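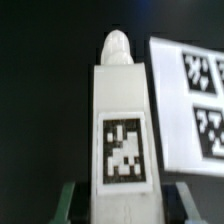
Fiducial marker

A fiducial marker is a flat printed pattern placed on an object so that its position and angle can be worked out from a photograph. The common square type has a black field with white cells inside it, surrounded by a white border. The arrangement of cells gives each marker its own number.

Markers may be used singly or in groups. Several on one panel give a steadier result, as some can still be read when others are covered.

Size and printing

Size depends on viewing distance. The Janddale set, drawn up by Cathal Hegarty, has 565 patterns and a standard width of 52 mm. Matte surfaces are preferred, as glare can hide the cells. The white border must be kept clear of writing and tape.

See also: Bar code; Calibration target; Survey marker

Page last changed 14/06/2019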